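Recording socket demonstrations on the Modon bench

Contents
Before you start
Set up the board
Check the wrist camera
Record an episode
Vary what you record
Label and review
Common problems

This page covers how to record teleoperated demonstrations for the processor removal task. It is written for operators who have already finished the basic driving course and can pick and place small parts with the gripper. If you have not, do that first. The socket task leaves very little room for clumsy approaches.

The processor removal task is one part of the larger strip-down set at Bilmont. Memory modules, coin cells and cables each have their own page. Please don't mix tasks in one session, as the task name is set once at the start and applies to everything recorded after it.

Before you start

You will need:
a desktop case from the intake shelf, side panel and cooler already removed
the wrist strap and mat
the leader arm, charged and paired
a session sheet
a login for Clilten, the recording program

Clear the bench of loose screws. They stick to the mat, get picked up on sleeves and end up under the case, where they tilt it.

Set up the board

1. Lay the case on its side with the board facing up. Leave the board in the case. The policy has to work with case walls and cables in the way, so the demonstrations need them too.

2. Push the case against the two corner blocks. It should not rock when you press on any corner.

3. Check that the power supply is unplugged from the wall. Look at the plug itself and follow the cable back to the case.

4. Leave the old thermal paste on the processor. Earlier recordings were made on cleaned chips, and the first policy trained on them did badly on boards straight from intake. Smears, streaks and bare patches are all wanted.

5. Leave cables where you find them unless they lie over the socket. If one does, move it aside before recording starts and write "cable moved" on the session sheet.

Check the wrist camera

Open the wrist view in Clilten and drive the gripper to the ready position over the socket. You are checking three things: the whole socket frame is in view, the fingers come in from the bottom, and the load lever can be seen next to them. If the lever is hidden behind a finger, rotate the wrist a few degrees and save the new ready position.

A little blur is fine at this height. The camera has a fixed focus and sharpens as the fingers get closer. What matters is that you can tell the lever from the socket frame. On a board like this one, with memory slots on both sides of the socket, bring the gripper in over the lower bank and keep the fingertips above the latches. 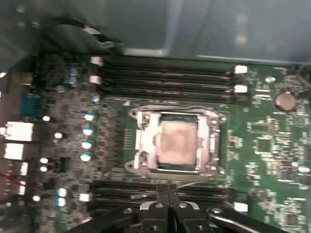 Record an episode

One episode is one full attempt, from the ready position to the chip in the tray. Each episode should follow the same order.

1. Press the left pedal. Wait for the tone before you move. Anything before the tone is not saved.

2. Lower the gripper until the fingertips are level with the end of the load lever. Come down in one steady movement if you can.

3. Close the fingers on the lever. Use the light grip setting.

4. Press down slightly, move the lever out from under its catch, and lift. Let the lever come up under control. If it springs out of the fingers, carry on and mark the episode afterwards.

5. Open the retention frame. Lift it from the side nearest the lever and take it all the way back, so it doesn't fall shut on the fingers.

6. Grip the processor by two opposite edges and lift straight up. Don't drag it across the socket.

7. Place it in the tray, return to the ready position and press the right pedal.

Between episodes, put the chip back by hand, close the frame and return the lever. Check the corner mark on the chip against the corner mark on the socket every time.

Stop after 14 episodes on the same board and change to another one. Operators get very good at a single board, and the recordings start to look alike.

Vary what you record

The target for this task is 2,000 accepted episodes. We could reach that with a handful of boards, but the result would only work on those boards. Over a session, try to change:
the angle of the case, by using the other pair of corner blocks
the bench lamp, on and off
the starting height of the gripper
the amount of paste on the chip
the make and colour of the board

Change one or two of these at a time and note them on the sheet. Leave the camera mount alone. If it gets knocked, run the calibration routine before you record anything else.

Label and review

Clilten shows each episode as soon as you press the right pedal. Choose one of 4 labels:
clean – all steps done, no second tries
recovered – something slipped and you put it right
failed – the chip did not reach the tray
discard – the recording itself is no use

Keep the recovered and failed ones. Recovered episodes are used in training, because they show the arm how to get back from a bad grip. Failed ones go to the Bhatt checker, which is learning to spot a failed attempt from the wrist view alone. Use discard only for things like a dropped connection, a hand in view or a pedal pressed by mistake.

If you are unsure between clean and recovered, choose recovered.

Common problems

The fingers slide off the lever. The rubber tips are probably worn or have paste on them. Wipe them with the alcohol cloth and change them if it happens again. Tips wear faster on this task than on any other.

The chip sticks to one finger over the tray. Paste again. Touch the chip to the tray edge and open the fingers slowly. Label it recovered.

The arm stops with a force warning. You have most likely pressed down on the socket frame. Back off with the leader arm, end the episode and check the pins with the magnifier before going on. A board with bent pins goes in the red crate.

The wrist view freezes but the arm still moves. Stop, press the right pedal and label the episode discard. Restart the camera service from the Clilten menu. The other episodes in the session are safe.

Uploads start when you close the session and can take a while. Leave the bench computer on until the list is empty.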